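Steamer bun task - planner keeps dithering over the rim

brakasix_jam
Moved our bun picking over to the Geltton planner in January and now the right arm dithers at the basket rim. Collision mesh too fat, I reckon? I've got the padding set to 3 mm.

Soledad A
I'd leave the mesh alone. Shiny steel, so your depth is probably rubbish there. Log it first!

natnael_g
Disagree, I had just this with 2 mm padding. Replan rate was the culprit.

brakasix_jam
Right, head view, wrist view, head view again:
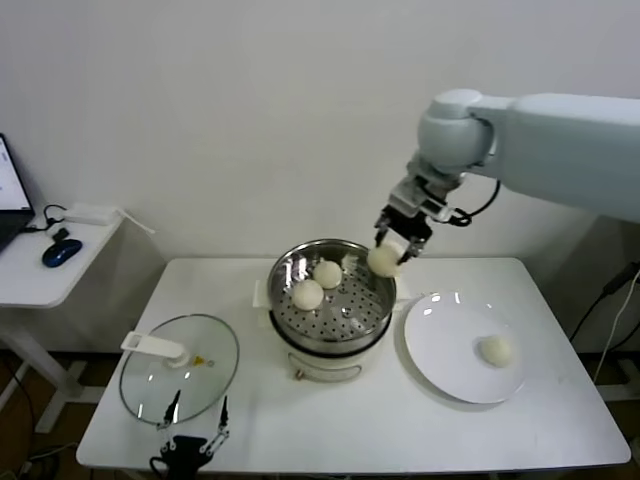
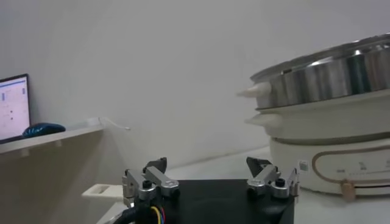
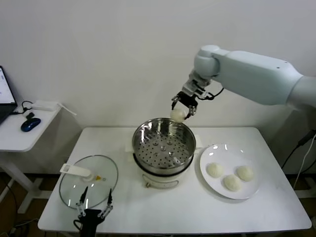

Anyway, I've logged 164 replans in one run - so Natnael may have a point. Dropping the rate tonight, mesh stays put for now.

Soledad A
Still say it's depth :)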